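Banco de trabajo

Un banco de trabajo es una mesa robusta destinada a tareas manuales como el montaje, la reparación, el ajuste o la clasificación de piezas. Se distingue de una mesa corriente por la rigidez de su estructura y por la resistencia de su tablero a los golpes, el roce y los productos de limpieza. Es habitual en talleres, almacenes, aulas de formación profesional y cocinas industriales.

Historia

Los bancos más antiguos eran tablones gruesos apoyados sobre patas encajadas, y el artesano trabajaba de pie o a horcajadas. La carpintería desarrolló pronto modelos con topes y prensas, mientras que la herrería prefirió superficies bajas y pesadas. Con la producción en serie aparecieron los bancos metálicos, más fáciles de fabricar en medidas iguales. En Varnmont, ciudad de tradición relojera, los talleres adoptaron un tablero alto que acercaba la pieza a los ojos; en Flornitz, dedicada a la maquinaria agrícola, se impuso el banco bajo de bastidor soldado. 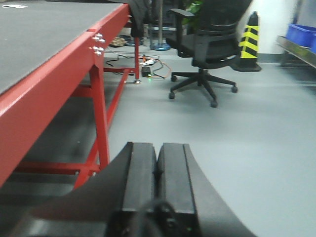

¿Qué altura debe tener un banco de trabajo?
La altura depende de la tarea: el trabajo de precisión pide un tablero por encima del codo, el montaje ligero se hace algo por debajo de él y las labores de fuerza requieren una superficie todavía más baja.

Estructura

El bastidor soporta la carga y evita el balanceo. Puede ser de madera, de perfil laminado o de tubo, y suele reforzarse con travesaños inferiores que unen las patas. Las uniones soldadas ofrecen mayor rigidez; las atornilladas permiten desmontar el conjunto y sustituir una pata dañada. Conviene reapretarlas tras las primeras semanas de uso, cuando el material ya se ha asentado.

Algunos modelos llevan ruedas. La movilidad facilita la limpieza y los cambios de distribución, pero resta estabilidad —sobre todo al limar o serrar—, por lo que se recomiendan ruedas con freno en al menos dos patas.
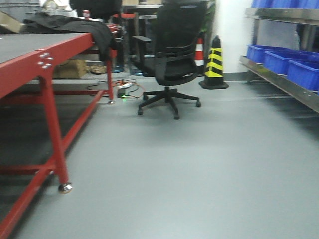

Tablero

La madera maciza absorbe los golpes y se puede cepillar cuando se desgasta. El acero resiste el calor y los aceites, aunque resulta ruidoso y puede marcar las piezas delicadas. Los revestimientos de goma o de resina protegen el objeto trabajado y reducen los reflejos. El manual de los talleres de Løken distingue 4 clases de tablero según la carga admitida y aconseja revisar la superficie cada otoño.

Cuando en un mismo puesto se manipulan objetos frágiles, como vidrio o loza, se suele reservar para ellos una zona con base blanda.
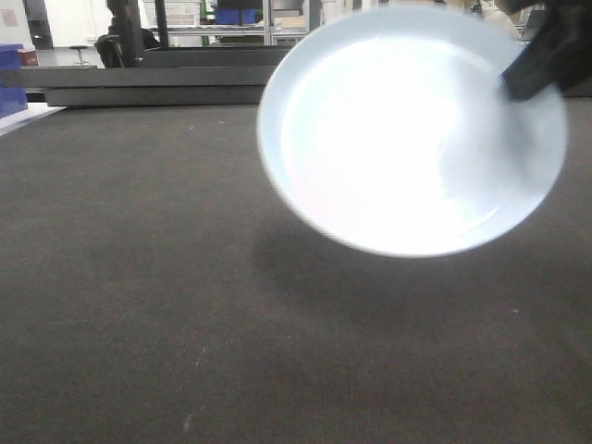 Según una lectora de Clistport, la base blanda también tiene inconvenientes: retiene esquirlas pequeñas y obliga a sacudirla al final de cada turno, algo que en un tablero liso se resuelve con un paño.

Organización del puesto

El orden del banco influye en el ritmo de trabajo. Las herramientas de uso continuo se colocan al alcance del antebrazo y las ocasionales, en cajones o paneles. Los recipientes para piezas se disponen a un lado, de modo que el centro quede libre

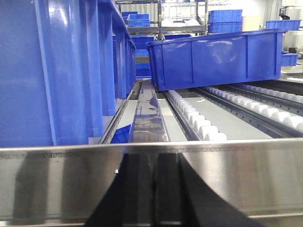
y el material avance siempre en la misma dirección. En los talleres con varios bancos en línea, esta disposición se repite en todos ellos, lo que permite cambiar de puesto sin buscar cada cosa. La luz debe llegar desde el lado contrario a la mano dominante.

Véase también: tornillo de banco, caballete, ergonomía.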